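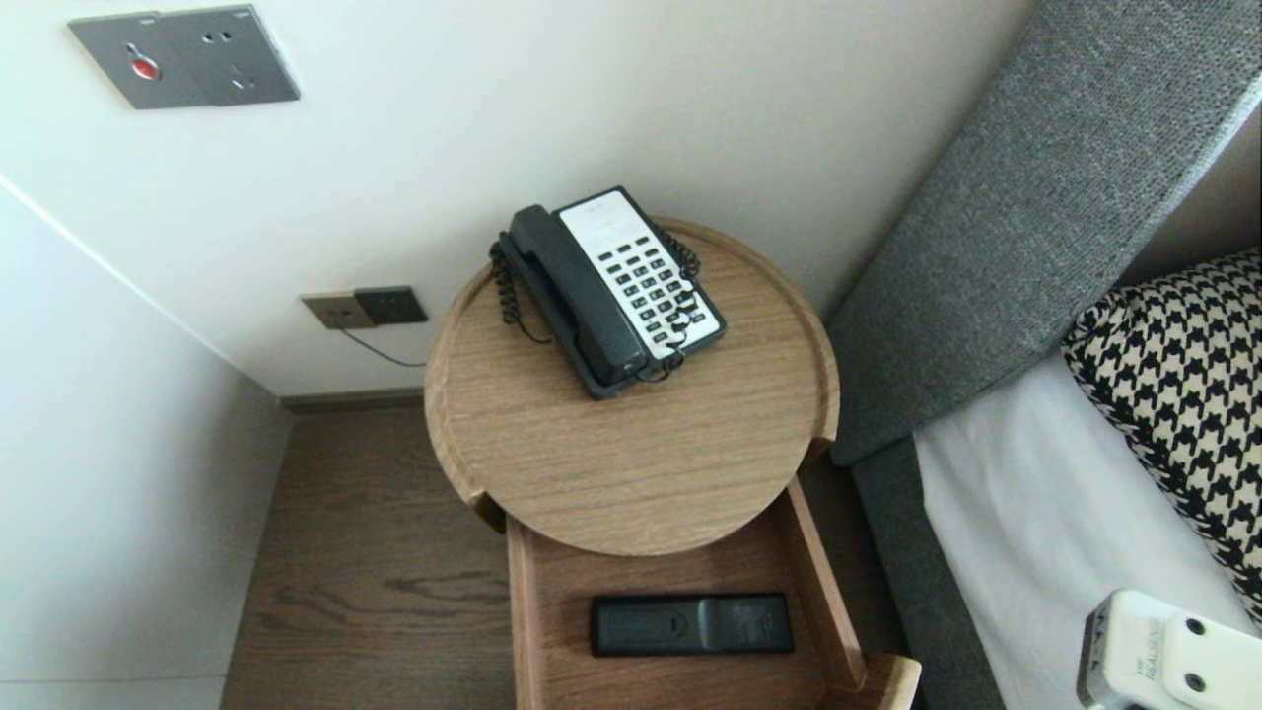
Opening a drawer is the part people underrate, one of the students told me, and if a robot can't manage a bedside table there isn't much point talking about hospitals. I agreed with the first half. Hospitals had come up quite early in our chat, and it was the students who brought them up.

By the Derklow schools desk | June
Filed under: Classroom Tech

The Sunach robotics club has 19 members and a project called Chauke, which they're entering in the Breltico student challenge. The task is tidying a hotel-style bedroom, or at least a corner of one. I asked who wanted that done by a robot.

"Hotels, maybe," said the team's programmer. "Or people who can't bend down very well. We haven't asked them yet."

Had they thought about asking them?

"It's on the list."

I liked the team more after that. They've been at it for nine weeks and they don't oversell it once you push. The judges will score each run, but the rules say little about what happens if someone has moved the furniture. "We'd probably struggle," the programmer said. "A new table is a new problem — it's a different rim, a different height, everything."

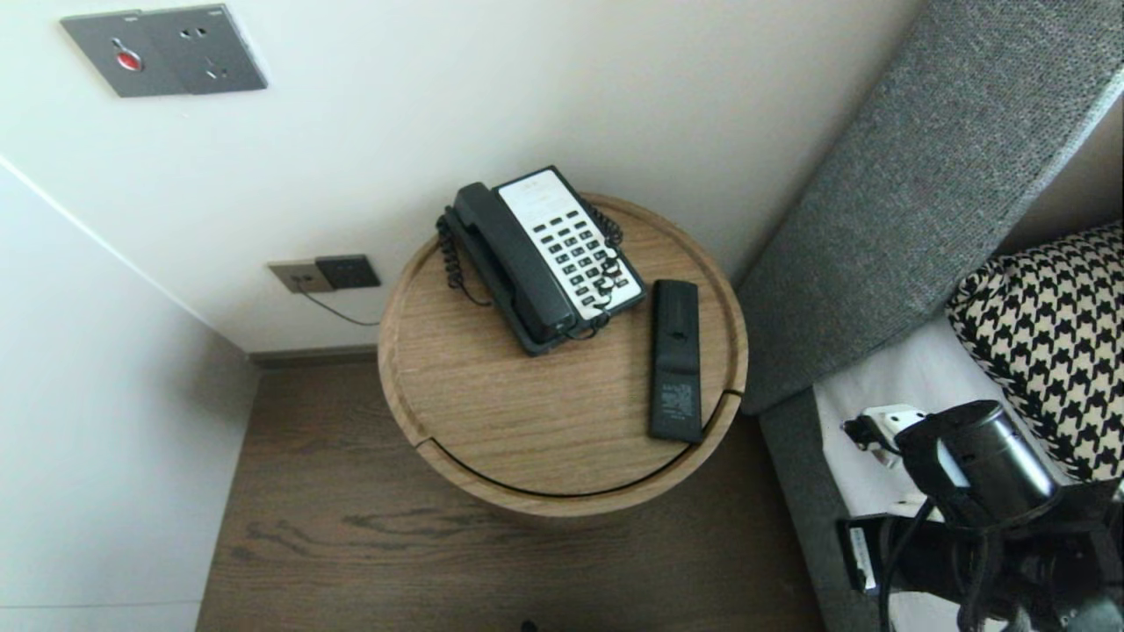 My bigger doubt is about what gets called a skill. The challenge booklet talks about "household understanding", and I can't see how a neat run would show that. A remote lying face down beside the phone is on the table, so a judge could tick the box, yet a guest would still have to turn it over to find a button. I put this to the student in charge of the arm.

"Face up would be nicer," she said. "There's no mark for it, but."

She was more worried about the coiled phone cord, which she said was the sort of thing a gripper could snag. "I'd rather fix that than write another poster about the future."

Would she trust it in her own room at home?

"Not with my stuff in the drawer. Ask me after the finals."

71 shares | 2 comments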